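Is the Jumdale head camera kit worth it for teaching a home robot?
Asked by Timo Stüber, August 26, 2023

I have a Lengyel arm on a wheeled base and want it to learn small fetching jobs in the bedroom. Jumdale rents a head-worn camera for $377 a month, with up to 20 hours of processing. Has anyone used it in tight rooms? Mine has a wardrobe on one side and the bed on the other.
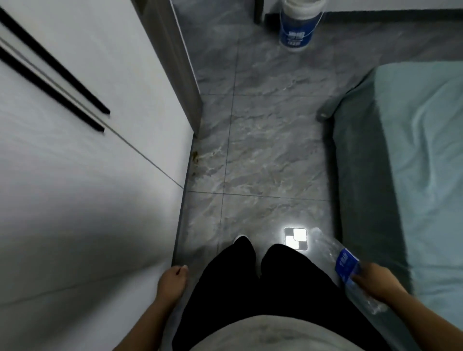

The jobs are simple ones, like carrying a water bottle from one end to the other. I don't want to pay for a month and find the lens is no good indoors.

Setsuko Shimada
We rented one last October. Wide lens, so straight lines bend near the edges, but their software corrects for that. Shiny tiles and window glare gave us more grief - draw the curtains if you can. Keep your hands in view when you pick things up. Setup took two evenings.

Craig Galbraith
Likstead does the same thing cheaper I think. Haven't tried it

Rüdiger Lenz
Check the strap colour before you order, the grey one slips.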